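How I Set Up a Booking Page in WordPress Without Writing Code

So you have a WordPress site and you want people to book a time slot on it. I put this off for ages because I figured I'd need a developer, and then I did the whole thing in one evening with a cup of tea going cold next to me.

I used the Multley theme with the Bitetia booking plugin. Other combos will work fine, but the menu names below are from those two.

First, back up your site. Then go to Plugins, Add New, upload the Bitetia zip and hit Activate. A new Bookings tab shows up in the left menu (mine was hiding way down under Settings, so scroll!).

Open Bookings and click Services. Add one to begin with. Give it a name, a length and a price. I set mine to 30 minutes and left the price blank while I tested.

Next is Hours. I open at 9 in the morning, so I typed that in and copied it across the whole week. Check your time zone under Settings, General before you save. Mine was wrong, and my first test booking landed in the middle of the night.

Now make a new page, call it Book, and drop in the Bitetia block. Pick the Full Width template from the Multley options or the calendar gets squashed on phones. Publish it and add it to your menu.

Make a fake booking with your own email. If the confirmation never arrives, look in spam first, then turn on the mail option under Bookings, Notices.
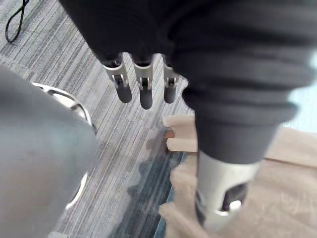
Last up is the header picture, and you can skip it if you like a plain page. Go to Appearance, Customize, Header and upload whatever suits your site, then save it under 200 KB so the page doesn't crawl. Keep the background calm if you're putting text over it. A gray striped carpet like this one can work pretty well with white lettering if you turn the Multley overlay up to dark, and the streaks still come through a little. Hit Publish, clear your cache and reload the page on your phone.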